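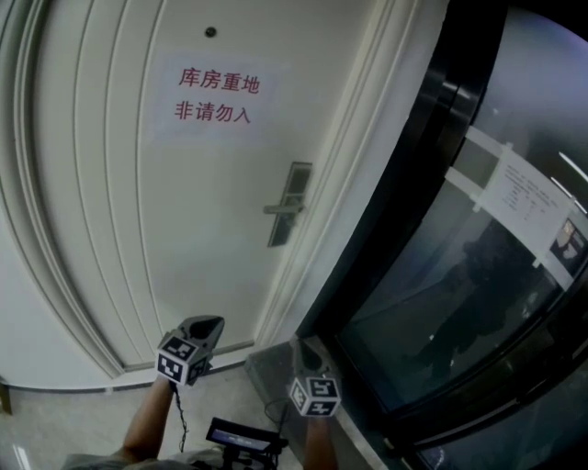 Signs on Doors and Glass: Your Questions

Reshma Masilela looks after the question box at Furkedwood, and these are the ones that come up most from people putting up notices in shared buildings. Updated 2025-10-18.

What should a storeroom sign say?

As little as you can get away with! Two short lines are plenty: one to say what the room is, and one to say who may go in. The classic Chinese wording, 库房重地 over 非请勿入, does it in eight characters – it tells you this is a storeroom and asks you not to enter unless you're invited. If your building uses more than one language, give each its own sheet so the letters can stay nice and large.

How high should I put it?

Eye level for a grown-up, in the upper half of the door, and please leave the peephole clear if there is one. It's also kind to keep paper well away from the handle and lock, where hands and keys will soon have it in tatters.

Is red lettering hard to read?

On pale paper it reads very well, though it does fade in a sunny hallway. We had a sheet go nearly pink by July one year, and Todor Vasić still brings it up.

Will tape harm a painted door?

It can, especially on newer paint. Try a little piece low down first and leave it for a few days. When the time comes to take it off, warm it with a hair dryer and peel slowly, folding the tape back on itself.

What about long notices with small print?

Those are better on glass beside the door than on the door itself, where people can stop and read without standing in the way. Dark glass throws back a lot of light from the ceiling, so use white paper and the biggest type that fits.

Can you print one for us?

Yes, gladly. Send us your wording through the Windlow order page, tell us the paper color you'd like, and we'll mail you a proof to hold up against the door before you decide.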